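Moth Recording Notebook, Villaseñor Field Station
Entry for 17th January
Kept by the recording desk. Initialed copies to A. Solís and J. Serrano.

Winter trapping, east hedge and orchard sites

The actinic trap was run overnight at the east hedge, from dusk until first light. Conditions were poor for moths. The sky cleared before midnight, the temperature fell quickly, and there was frost on the trap lid when it was lifted. The light was still on at that point and the battery had held its charge, so the low catch should be put down to the weather and entered as a valid night.

The catch was two moths, both on the underside of the egg cartons nearest the bulb. The first was a Fall Cankerworm male, rather worn, which is late for this site but within the range of earlier winters. The second was a Straight-toothed Sallow in good order. Both were checked against the reference drawer, potted briefly, and released into the leaf litter on the north side of the hedge. No specimens were retained.

The orchard trap was not run. Its cable was found chewed through near the plug and has been withdrawn from use until it is replaced. The spare is at Hirkness and Jacinto Serrano has agreed to bring it over with the next delivery.

Sugaring

A fresh batch of sugar mixture was prepared in the afternoon to the usual recipe: brown sugar, molasses, overripe banana and a measure of dark beer. The mixture was thinner than the December batch and ran down the bark before it could set. Colleagues making up the next batch are asked to simmer it longer and to write the time on the lid of the jar. It was painted on the marked trunks between the gate and the stream, and the trunks were visited twice after dark. The first round found nothing. The second found one Winter Sallow type on the old maple, which dropped into the ivy before it could be identified. It is entered as "sallow, undetermined" and should stay that way in the file.

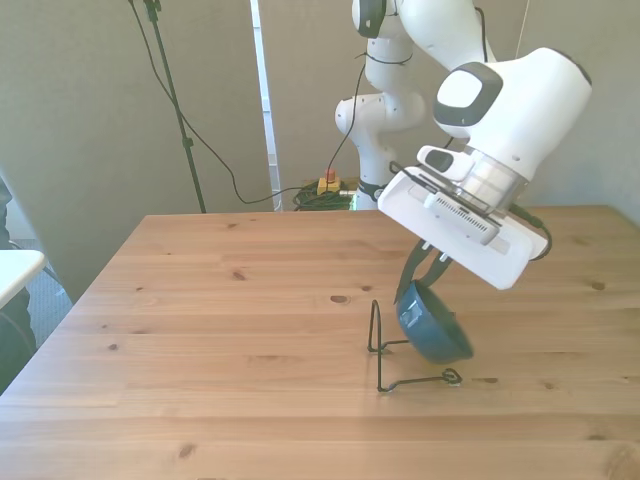 Dark teal-blue bowl at the pine table.

Pupae in the cold room

The overwintering pupae were inspected and lightly misted. The Cecropia cocoons are sound and keep their weight. Two of the Polyphemus cocoons feel light in the hand and have been moved to a separate tray, to be weighed again in February before any decision is taken. There was a little mold on the moss in the lower tray. The moss was discarded and replaced, and the tray was wiped out and left to dry with the door ajar.

Azucena Solís has raised the question of whether the cold room is being kept too damp. The log shows that misting has been done more often than the written schedule calls for, by more than one person, on days when nobody had entered the previous misting. From this entry forward, any misting is to be initialed on the door sheet at the time it is done.

Records and data entry

The backlog of paper record cards from the Carnico woodlot now stands at 618, of which 352 have been typed up and checked. The remainder are mostly from the early years and the handwriting is difficult in places. Where a species name cannot be read with confidence, the card is to be set aside and the name left blank. Several cards give "Underwing" with no further detail — these go in at genus level only, and only if a wing color is noted.

One correction to earlier pages. The Wuvow Lane record of a Herald, entered last fall as new to the square, is not new. An older card in the Carnico box has the same species from the same culvert, in the same recorder's hand as the cards on either side of it. The summary sheet has been amended and the map will follow.

Supplies

Egg cartons are low. An order for 40 has been placed, together with a replacement bulb for the hedge trap. Specimen pots need washing and sorting by size; the lids of the older set do not fit the newer ones and the two should be kept in separate boxes.

Outstanding

Orchard cable, on arrival from Hirkness.
Reweighing of the two light cocoons.
Map amendment for Wuvow Lane.
Next trap night at the east hedge, on the first mild evening with cloud and little wind — J. Serrano to set, A. Solís to empty.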